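The square that took all morning

Leokadia Duda has a habit of answering a question about robots by talking about hands. Her own, mostly. By the end of a long session, she says, the left one aches at the base of the thumb and the right one has gone slow.

"People imagine the machine is doing the learning and I am just sitting there," she told me. "I am the one who is tired."

Duda operates a pair of arms by remote control for Jarix, a small firm that collects demonstrations of ordinary manual jobs. When I visited on October 7, 2025, the job was paint: dark blue, out of a clear plastic tray and on to white paper. She moves, the arms move, and a record is kept of where every joint went and what the cameras saw. Do it enough times, the theory runs, and a program trained on the record will be able to do it without her.

I have heard the theory before, usually with a figure attached. At Jarix the figure is 1000 demonstrations. I asked Duda why that number.

"Because it is round," she said. "Somebody put it in a plan. Maybe 100 good ones would be better. I have said so." 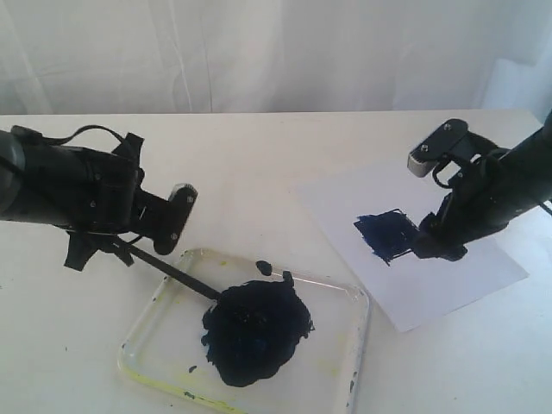
What counts as a good one is where she and her employer part company. Henryk Kurek, who runs the sessions, wants variety: the paper turned a little, the paint in another part of the tray, the approach from a slightly different side. Duda wants the mistakes taken out first.

"If I hesitate over the tray, the machine learns to hesitate over the tray," she said. "It doesn't know that I was thinking about my lunch."

Kurek did not disagree when I put this to him, though he thought it mattered less than she does. Hesitation washes out, in his view, once there is enough data. I asked how much was enough. He said that was an open question, and he said it cheerfully, as people in this business do.

To be fair to Kurek, he makes fewer promises than most. He would not tell me that a trained system could paint. He would not even say that it could dip a brush reliably. Paint is awkward stuff: it is thick in one place and thin in another, it sticks where you don't want it, and the amount on the tool changes every time the tool is used. A block of wood stays the same after you have picked it up.

"That is exactly why we do it," he said. "If you only show it easy things you find out nothing." 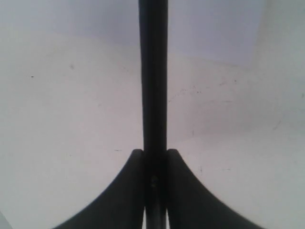 My own doubt is a simpler one. A person painting with a brush feels the paper through the handle. Duda feels the controls in her hands and nothing of the paper. She judges how hard she is pressing by looking, and the machine is then asked to copy a judgement made half blind.

She took this better than I expected. "Yes, it's a problem," she said. "I look for the hairs to bend. When I can't see the hairs, I guess." Does the guess go into the record as a guess? "No. It goes in as a movement."

There is a second pair of eyes at the wrist, and Kurek sets great store by it. A small camera there looks along the gripper at the white surface beyond, and he believes the close view will give a program what the wider one leaves out. I looked for some time and saw a good deal of black gripper. He told me I was looking for the wrong thing. He may be right, but I would have liked to be told what the right thing was.

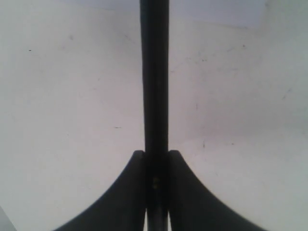 Who is it for?

Nobody at Jarix claims there is a market for a two-armed machine that makes blue squares. The argument is about what comes after: touching up, gluing, spreading, any job in which something wet has to end up in the right place. Irena Zalewska, who handles the firm's dealings with customers, mentioned a furniture maker, Trelletti, that has asked about varnish.

Asked about it, she stressed. Trelletti has not bought anything.

"They wanted to know if it could do an edge without leaving a run," Zalewska said. "I told them we are not there. They said to ring when we are."

I found that more reassuring than a brochure. It also suggests how far there is to go. A flat sheet on a flat table is the kindest surface anyone could choose, and a chair leg is round.

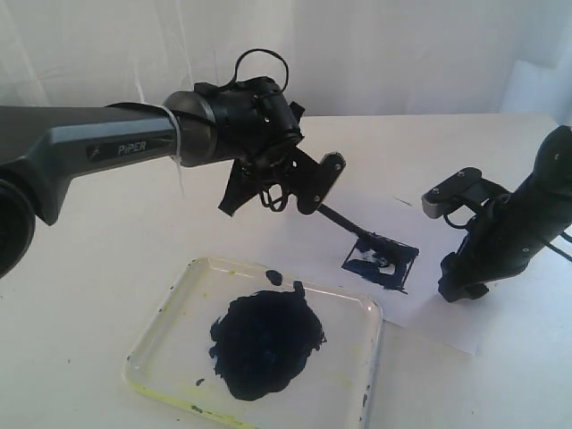
Duda has tried both kinds of tool, the brush and one with a flat square head, and prefers the second. You press and you lift, she said, and either the colour goes across or it doesn't. With a brush there are too many ways to be nearly right. She was a sign painter for 19 years before this, and she was frank about what the work at Jarix keeps of that trade.

"The part you could explain in five minutes," she said. "The rest I don't know how to show it. I'm not sure I could show you."

Would she let a trained machine paint a sign with her name under it? She laughed at that and asked whether I would let one write this article. Then she went back to the controls, flexed her left thumb a couple of times, and asked Kurek which way he wanted the paper.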